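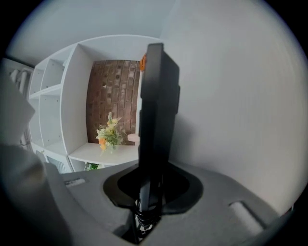

June 13, 2023

Big news for anyone who's been queuing at the Sekwood market for one of Radwa Abdel Rahman's lentil pies: she's finally got a cookbook coming! It's called Birnau, after the street where she had her first little kitchen, and it lands in shops in July. I've had a proof copy on the bench for a while now and it's already got tahini on the index, so I think that tells you how much use it's getting.

The whole thing is plant-based, but it's not preachy about it (the word "vegan" hardly turns up after the introduction). There are loads of weeknight dinners, a very generous chapter on pickles, and a section on savoury baking that I've been working through far too quickly. The eggplant and walnut tray bake is my favourite so far. You need 900 grams of eggplant and it looks like a ridiculous amount when it's piled up raw, but it cooks down to feed 6 with a decent salad. I made it for my in-laws and came home with an empty dish.

Jadach is publishing it, which is a nice fit - they're small, they do food and gardening and not much else, and they let their authors keep the chatty bits in. Radwa's notes are half the fun. She has strong opinions on tinned chickpeas, and there's a whole page about why she stopped peeling them.

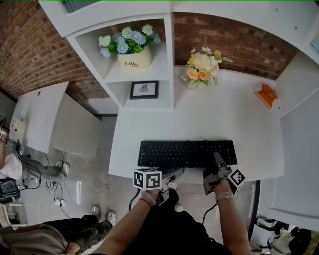

Radwa Abdel Rahman told me she'd wanted to leave the pies out altogether, worried that people would stop coming to the stall once they could make them at home, and that it was her regulars who talked her round. So the lentil pie is in, with the proper hot water pastry, and a sweet potato one as well that she's never sold.

I tried the pastry over the weekend and I'd say don't be scared of it. Mine was a bit thick at the corners and I overfilled two of them, but the flavour was spot on. Give yourself an afternoon the first time, and put the oven on earlier than you think you need to.

If you'd like to meet her, there's a launch at Hajji, the cafe across from the market, with a tasting plate included in your ticket. Tickets are $23 and you can get them at the counter.
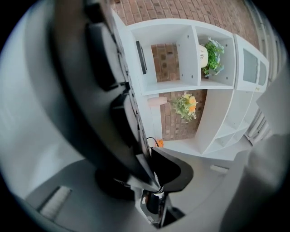 She'll be cooking three things from the pickle chapter on the night, including the turnips, and signing copies afterwards. The cafe's also putting a few of the recipes on its lunch menu for the rest of the month, so if you can't make the launch you can still have the charred cabbage with dukkah, and I really think you should. I'm hoping they do the date slice too, though when I asked, all I got was a maybe.

The first print run is only 900 copies, so pre-order through Jadach if you're keen, or put your name down at the stall.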